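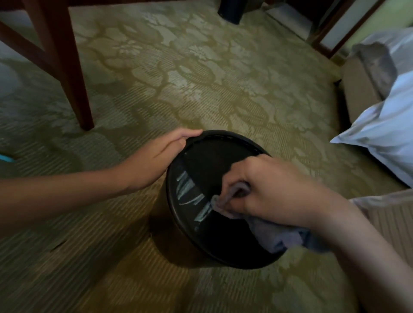
Skunham publishes first results from hotel chore trials

MARNMONT, June 2022 – Can a machine clean a hotel room yet? Not the whole room, says Skunham, which today released results from its Fanik program at the Villa hotel. Fanik made 416 attempts at 24 everyday chores. It finished 300.

Best at carrying towels and flat, open surfaces. Worst at anything soft or deep – pillowcases, bin liners, wiping the inside of a wastebasket. A housekeeper holds the rim with one hand and works the cloth with the other, no thought needed. Fanik was given 60 seconds per bin and usually ran out of time.

"We are not ready to sell this and wont pretend to be," the company said.

Second round starts in August, same hotel, bins agian included. Full results on request from the Skunham press office.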